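Matelas Skitura 140 x 200 : odeur et affaissement, que faire ?

Literie et sommeil > Matelas
Posté par clairedunord, le 23 septembre 2018

Bonjour,
J'ai acheté en juillet un matelas Skitura en mousse, 140 x 200, densité 38. L'odeur de neuf est toujours là et je sens un creux du côté où je dors. Le vendeur, Michiels, me répond que la mousse doit « se faire » et me propose un surmatelas Clilard avec une remise de 40 euros. Le sommier est à lattes, il a 8 ans. Est-ce que je dois accepter ou demander l'échange ?
Merci d'avance.

Stavros Vukčević
N'acceptez pas le surmatelas tout de suite. Avec une réserve écrite chez vous, le dossier reste ouvert, alors qu'un geste commercial accepté complique souvent la suite. Retirez les draps, posez une règle bien droite en travers du matelas et mesurez le creux au milieu. Comparez avec la profondeur indiquée sur le bon de garantie.
Regardez aussi le sommier. Des lattes fatiguées donnent exactement la même sensation. Mettez le matelas par terre trois nuits : si le creux disparaît, il faut changer les lattes. 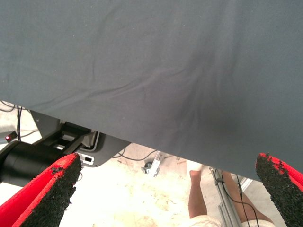
Pour l'odeur, enlevez la housse si elle a une fermeture, laissez la mousse à l'air dans une pièce ouverte et lavez la housse selon l'étiquette. Pas de parfum ni de bicarbonate humide sur la mousse.

mimi_62
Pareil avec un Meton, l'odeur est partie au bout de deux mois. Pour le creux je sais pas, moi je le tourne tête-pieds de temps en temps.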